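Chapter 7

Pitch, Roll and Bounce: Looking After Grass for Ball Games

What you will find in this chapter
Why grass pitches behave so differently from one another
Roots, soil and air
Mowing heights and when to change them
Testing how a ball rolls and bounces
Getting through the winter in one piece

7.1 A bad afternoon at Stirgate

The first pitch I was ever put in charge of was at Stirgate, on the low ground by the river, and I ruined it in a single afternoon. It had rained since breakfast. There was a match due at two, the surface was soft but playable, and I decided (I was young, and I wanted it to look smart) to give it a quick pass with the heavy roller. It looked marvellous! You could have put it on a biscuit tin. By half past three there was water standing in both goalmouths and the referee had sent everybody home.

What I had done was squeeze the air out of the top of the soil. Wet soil is weak soil, and when you press on it the little gaps between the crumbs close up. Rain runs down through those gaps, and roots grow along them. Shut them and the water sits on top, the roots stay short, and the next pair of boots that comes along tears the grass out in clumps. I spent the whole of that spring with a fork, putting the holes back by hand, and I have been rather shy of rollers ever since.

I tell you this at the start of the chapter so you know where I'm coming from. The last six chapters were mostly about lawns, the kind people sit on and look at. From here on we are dealing with grass that gets run on, slid on, twisted on and generally treated very badly, and a lot of the advice changes. Some of it turns upside down. If you skipped Chapter 3 on soil types, do go back and read it before you carry on, particularly the part on clay, or section 7.3 will make very little sense.

7.2 What the players notice

Ask a groundskeeper about a pitch and you will hear about thatch and drainage and seed mixtures. Ask a player and you will hear about the ball. Did it run true, did it hold up in the corners, did it skid, did it sit up nicely to be struck? It took me years to see that these are the same conversation. Everything we do to the grass and the soil shows up sooner or later in what the ball does, and the player is usually quicker to spot it than we are.

Size and weight come into it as well. A full-size football is fairly forgiving and will ride over a worm cast without much fuss. The smaller the ball, the more each little bump matters, so a surface that feels perfectly smooth to grown-ups can be maddening for the under-eights with their size three. Cricket and bowls are fussier still, and they get chapters of their own.
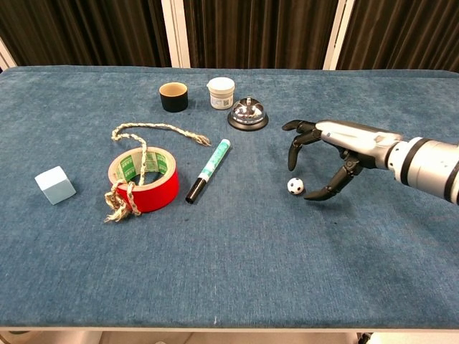
Fig. 7.1 A miniature football in the usual black and white pattern.

Two words will come up again and again, so let's settle them now. Roll is how far a ball travels along the surface once it has been set going, and whether it keeps its line. Bounce is how high it comes back up when it is dropped. Long grass kills roll. Soft ground kills bounce. Wet grass is the awkward one, as it can make a ball skid on first landing and then stop dead a few yards further on, and you will hear players complain about both in the same breath.

You can learn a great deal with very simple kit. I keep a short wooden ramp in the shed, a long tape and one decent ball pumped to the right pressure, and that will do for everything in this chapter. Do please use the same ball each time. I once spent a fortnight worrying over a dead patch at Hemmin which was nothing more than a slow puncture.

7.3 Roots first, looks second

The grass you can see is only half the plant, and for our purposes it is the less important half. A pitch holds together when its roots are deep and tangled. Take a small core from the centre circle in July, before the season gets going, and lay it on a board. If the roots hang well down and the soil crumbles when you pinch it, you can be quietly pleased. If the core comes out like a plug of putty with a thin mat on top, you have work to do, and it is better to know in July than in the middle of winter.

At Hemmin, where the soil is heavy clay, we spike little and often. At Jarkby they are on sand and have the opposite trouble: the water runs straight through, the surface dries out and the top breaks up under studs. Same game, same size of pitch, and two completely different diaries. I mention this because beginners love a timetable (I certainly did) and will happily copy one from a neighbour without asking what the neighbour is standing on.

For seed, we have used a dwarf ryegrass called Anatus at Hemmin for several seasons now. It comes up quickly and puts up with a good trampling. It does get hungry, though, and it sulks in shade, so under the poplars at the far end we use something else. There is more on choosing mixtures in section 7.6.

7.4 How much play is too much?

Every pitch has a limit. Ours at Hemmin is 200 hours of play in a season, which I worked out the hard way by letting it go over and seeing what was left in spring. The Jarkby ground copes with rather more, the Stirgate one with a good deal less, and you will have to find your own figure by keeping a diary. Write down every match and every training session, how long it lasted and what the ground was like underfoot. One match on sodden turf can do more harm than a month of dry ones.

Training is the real culprit at most clubs. A match spreads people out. A training session has 18 players doing shuttle runs along the same line, or queueing up to shoot from the same spot, and that spot will be bare before the clocks change. Move the cones! Train across the pitch one week and along it the next, keep out of the goalmouths altogether if you can, and make friends with whoever runs the sessions. A packet of biscuits goes a long way.

Before you read on

Find a pitch you are allowed to walk on and take a ball with you. Drop it from shoulder height in one goalmouth, then on the centre spot, then out by a corner flag, and note how high it comes back each time against your own leg: ankle, shin or knee. Then push a pencil into the soil at each place and see how easily it goes in. Keep your notes somewhere safe, as you will want them for section 7.5, where we build the ramp and start measuring roll.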